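시연 데이터는 개수보다 배치로 세어야 한다

양팔 셀에서 블록 분류 작업의 시연을 모을 때, 진행 상황은 대개 에피소드 수로 보고된다. Truta 작업 세트도 그랬다. 목표치는 995개였고, 진행표에는 누적 수와 실패 수만 적혔다. 나는 이 집계 방식이 데이터의 품질을 가린다고 본다.

에피소드 995개가 서로 다른 995개의 상황을 뜻하지는 않는다. 작업자가 블록을 손에 익은 자리에 되돌려 놓으면 초기 상태의 분포는 금세 좁아진다. 우리가 Udell로 초기 위치를 군집화했을 때 유효한 배치는 40가지에 그쳤다. 나머지는 같은 궤적의 미세한 변형이었고, 검증 손실은 낮게 나왔지만 블록을 조금만 돌려 놓아도 파지 실패가 늘었다.

통마다 색을 하나씩 배정하는 규칙도 따로 점검할 항목이다. 주황색 통에 초록 블록, 노란 통에 파란 블록, 초록 통에 빨간 블록을 담는 구성에서는 통과 내용물의 색이 일치하지 않는다. 정책이 색 맞추기라는 쉬운 규칙에 기댈 수 없으므로 나는 이 구성을 지지한다. 다만 통의 순서를 고정하면 정책은 색 대신 위치를 외운다. 순서 역시 기록하고 바꾸어야 할 변수다.
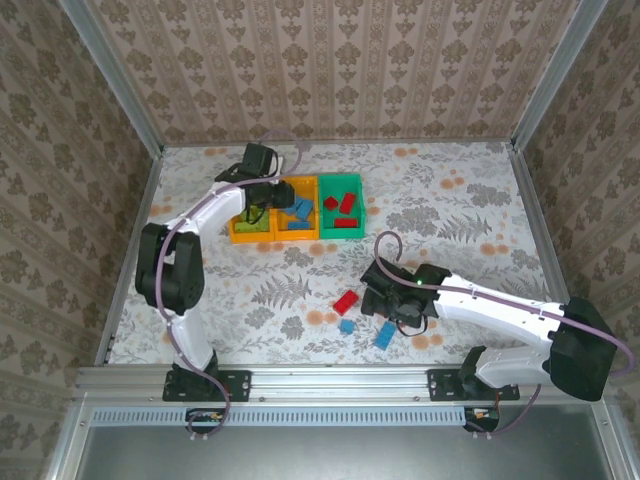 배경 무늬에 대하여

벽지와 매트의 무늬를 불필요한 잡음으로 보는 의견이 있다. Cuiping Liang은 내부 검토에서 단색 배경이 수렴이 빠르다고 적었다. 수렴 속도에 관해서는 맞는 말이다. 그러나 단색 셀에서 학습한 정책을 Fan 셀로 옮겼을 때 물체 검출부터 무너졌다. 무늬가 있는 배경을 쓰되, 한 가지 무늬로 전량을 수집하는 일은 피해야 한다. 꽃무늬 하나에 과적합된 모델은 흰 벽에 과적합된 모델보다 나을 것이 없다.

제안

진행표의 첫 열을 배치 수로 바꾼다. 한 배치당 시연은 3회로 제한하고, 통의 순서와 블록의 초기 각도를 메타데이터에 남긴다. 두 팔의 역할도 기록한다. 한쪽 팔만 집고 다른 팔은 대기하는 시연이 대부분이라면 그 데이터를 양팔 데이터로 분류해서는 안 된다. 재파지가 포함된 에피소드는 버리지 말고 별도 표식을 붙여 보존한다. Niditz 형식에는 이를 위한 필드가 이미 2개 있으나 지금까지의 기록에서는 비어 있다. 6월 수집분부터 채우는 것이 적절하다.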